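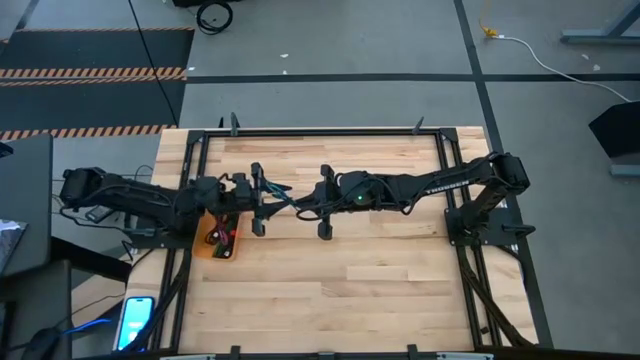

Sorting and storing cables: common questions

These are the questions we get most often at the Carnudia repair room about the cable bins and the bench they get sorted on. If yours isn't covered, ask Rochelle Bellamy or leave a note in the tray by the door.

How do I start on a tangled bin?

Set the bin at one side of the bench and keep the middle of the bench clear. Find a cable with a free end near the top, a thin one if there is one, and work it out slowly. Follow it back with your fingers and lift whatever is lying over it. Don't pull on the plug. If it stops moving, leave it and try another color.

Should I tip everything out first?

No. A pile on the bench takes up the space you need for laying cables straight, and small adapters roll off the back. Take things out one at a time.

What goes in the orange bin?

Unsorted cables of any color, and the odd small part that came in with them. Once a cable has been straightened and looked over, it doesn't go back in the orange bin. It goes to the wall hooks or the drawers.

How should I coil a cable?

Loosely, in loops as wide as your hand or a bit wider. Thick cables need bigger loops. Please don't wrap them around your elbow, and don't fold a thin cable tightly to make it fit a drawer. Fasten with a cloth tie. We stopped using rubber bands after a hot summer left them stuck to everything.

Do you sort by color or by connector?

By connector. Color helps you follow one cable through a tangle, but it says very little about what the cable is for. The drawers have 71 labels at the moment, and Mandla Naidoo keeps the list. Drawer 19 is for anything you can't identify.

What about damaged cables?

Split jackets, bent pins and bare wire go in the lidded can under the window. Don't tape them up and put them in a drawer -- someone will pick one up in a hurry.

Can I use the bench for other jobs?

Yes, if they're dry and don't involve glue. The top is joined planks and we'd like to keep it flat, so wipe up spills right away and put a mat down before you solder.

How do I clean the bench top?

A damp cloth, wiped along the grain, then a dry one. Tatsuya Katayama oils it every October, and the room is closed for two days while it soaks in.

Can I donate cables?

Yes, up to one shopping bag at a time. We have over 1000 cables in the drawers already and don't need more phone chargers. Power cords and audio cables are welcome.

Last updated Sunday, June 2, 2024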